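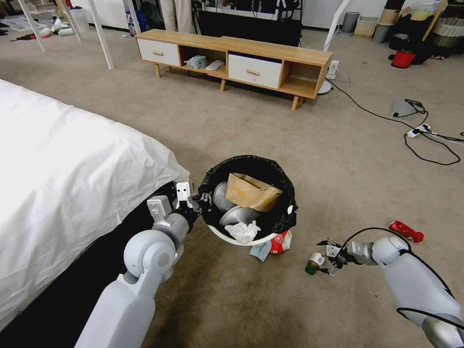
Left gripper at the bin, right one open just above the jar.

Hi all, and welcome to the bedroom floor page! I promised a few of you I'd write up how our two-armed tidying machine is set up and what it takes to keep it running, so I've put it all in one place. The machine is called Pevow (Elisa Negri named it, don't ask me what it means) and I've been looking after it since June. Before that I fixed coffee grinders, which turned out to be decent practice. Small motors, lots of dust.

The job in the photo is floor pickup. There's a jar with a green cap on its side on the carpet, there's a wrapper down by the bin, and the bin itself is close to full already. I like running it with a full bin. An empty one is too easy, you just let go over the hole and in it goes, but with a paper bag on top and that black liner folded over the rim you find out pretty fast whether your drop height is any good.

About that drop height. We had it set way too low for weeks, and the fingers kept snagging the liner and dragging it halfway out on the way back up. Aldo Melis raised it by 53 millimeters one afternoon and the snagging stopped. If you have the same arms and you're using a soft bag, start there and work down a little at a time.

Fingers and pads

The left arm wears the white fingers with the little rectangular pads. I wipe the pads every morning with a damp cloth and let them dry before I power anything up. Carpet lint is the enemy! It packs in along the edge of the pad, and then smooth things like glass start to slide. I change the pads when the corners round over. Don't wait for them to come off by themselves, I did that once and spent my whole lunch on my knees with a flashlight.

The right arm has the dark metal fingers, and those need a different kind of attention. I check the 2 mounting screws on each finger before a session, snug and no more. Cosimo Leone likes to really lean on them and we've had words about that (friendly ones). If a finger feels loose when you wiggle it, look at the screw first and the linkage second.

Cables

See the black cable looping over the upper part of the right arm? That loop is the part I fuss with most. Too short and it pulls when the arm reaches down to the carpet, too long and it flops into whatever you're trying to pick up. My routine is to power down, move the arm by hand through its lowest reach, then its highest, and watch the loop the whole time. Then I do it again with the other arm. It takes maybe ten minutes and it has saved me a connector more than once.

Same goes for anything running across the carpet. Before each run I walk the power strip and follow every cord with my eyes, and I write down where they lie so we can put them back the same way.

Homing and the log

We home both arms at the start of every session, left first, then right. I used to skip it after lunch. Then on 23rd March the right arm came back a hair off and closed on carpet every single time, and Debashish Mondal made me read the log out loud to him until I found the missing line. We're at around 548 pickups since then and I haven't skipped it again.

Still on my list: new joint covers from Flatell (ordered, not here yet), a quieter fan for the controller, and a proper hook for the stop button, which at the moment lives in my sweater pocket. If you've found pads that hold up better on carpet, please write to me. I'll try pretty much anything.

Kelly Oakley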